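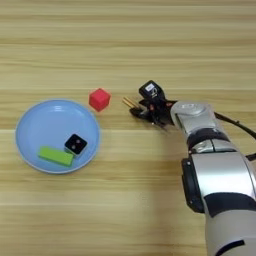
Dayana Magaña
Newsletter editor and keen scanner of old prints

The shoebox years

My dad kept every photo he ever took, including the blurry ones, the ones of his own thumb and one entire roll of what I think is the inside of a camera bag. When he moved into his new unit in March, the whole lot came to me in shoeboxes and biscuit tins, plus a suitcase with a broken latch that I had to cut open with kitchen scissors. So that's been my autumn and a good slice of winter!

I'd always meant to scan the family prints. I had a half-baked idea that I'd do it over a long weekend with the cricket on in the background. Well. I have now scanned 1000 of them and I haven't opened the suitcase properly yet.

A few of you asked about it at the last get-together, so I said I'd write down what I've learned while it's still fresh (and while I'm still speaking to my scanner).

Sort first, and be rough about it. I started out trying to put everything in date order and lost two evenings to an argument with my brother over which Christmas had the inflatable pool. Now I sort by decade and by house. We lived in four houses, and you can nearly always tell from the curtains. Anything I can't place goes in an envelope marked "ask Dad", and I take it over when I visit. He loves the envelope. We get through six or seven prints before he's off on a story about a ute he should never have sold.

Dust is the enemy. I use a soft brush on the prints and a microfibre cloth on the scanner glass, and I wipe the glass every ten minutes or so. Please don't use window cleaner on the prints themselves. I did it to one of my aunt's engagement photos and she now has a cloudy patch where her left shoulder used to be. She's been very nice about it.

Then there are the sticky albums. You know the kind, with the plastic sheet that peels back and the lines of glue underneath. Half of ours had set like concrete. Junaid Janjua put me onto dental floss, the plain unwaxed sort. You slide it behind a corner and saw it gently from side to side, and most of the time the photo comes away clean. When it won't budge I leave it alone and scan the whole page. I'd sooner have the page than half a photo of Nan.

For settings, I've settled on 600 dots per inch for ordinary prints and higher for the tiny square ones. Marwan Karaki reckons I should be saving everything as TIFF, and he's probably right, but I've only done that for the 46 I really care about and the rest are good quality JPEGs. Life is short and my hard drive is not very big.

Do write on things! Use a soft pencil on the back, very lightly, or one of those pens made for photos. Ballpoint goes straight through, and I have a whole run of beach pictures with my grandmother's handwriting embossed backwards across the sky. For the files, I put the year first, then the place, then the people: "1983 Galbraith Street Mum and Peg". It isn't elegant but I can find things.

My favourite discovery so far is a strip of negatives tucked in the back of a recipe book, which turned out to be my parents' trip up the coast before any of us were born. None of us had ever seen prints from it. Mum is wearing a hat the size of a car tyre in nearly all of them and looks about as happy as I've ever seen her. I've had three printed and framed, and my brother has already tried to pinch one.

Nantana Suwannarat has kindly offered to run a scanning afternoon if there's enough interest. It'll be at her place on Saturday, June 30, 2018, from one o'clock, and she has room for a few of us around the dining table. Bring a laptop, a power board if you have a spare, and no more than 31 photos each so everyone gets a turn. I'm bringing my scanner and a lemon slice. Let her know by the Wednesday before if you'd like to come, and mention if you've got slides, because Aurélien Courtois has a slide holder he's happy to lend.

And if anyone recognises a fibro house with a green letterbox and a very fat ginger cat on the front step, please get in touch. It's in nine of Dad's photos and he swears he's never seen it before.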